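Marker cube pose flips when the gripper tilts, how do I filter it?

Posted in Perception and tracking, Friday
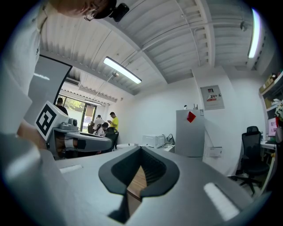
What I'm seeing

I'm writing the tracking side for a pair of hand-held grippers, each with its own camera, and I love how far I've gotten with plain square markers! There's a black-and-white marker on a white cube on top of the gripper, and the other gripper's camera picks it up. Position is great. Rotation is great too, until the cube turns nearly face-on to the lens, and then the z axis snaps to the other side for a few samples and back again. In a log of 2000 samples I get 196 flips. I undistort first (it's a very wide lens, so straight things bend a lot near the rim) and then solve each marker by itself. The planner downstream hates this. Is a low-pass filter the right fix?

Fasil Lemma

stisetti_dev

Oh, this is a fun one! Please don't low-pass it. You'll average a good pose with a wrong one and get a third pose that's wrong in a new way.

A single flat square has two solutions that fit the corners almost equally well when it's small or facing you. Ask your solver for both, with the reprojection error for each. If one error is clearly lower, take it. If they're close, keep whichever is nearer in rotation to your last accepted pose, and let go of that history after 300 ms without a detection, or you'll lock onto the bad branch and stay there. I had this exact thing on Kestside and it came down to maybe a page of code.

Also check that your solver is using the fisheye model. The ordinary one fits fine in the middle and goes off badly toward the edge.

borico88

just use a bigger marker, worked for me

wiegand_m

Seconding the two-solution approach. If you can put markers on more faces of the cube, do it, and solve all visible corners together as one rigid body. Two faces in view and the ambiguity is basically gone. Measure the cube after you glue the markers on.

Got an IMU on the gripper? Gravity alone will pick the right branch most of the time. I log the rejected pose as well, so I can replay a session and try new thresholds at 100 samples a second. Great way to lose an afternoon!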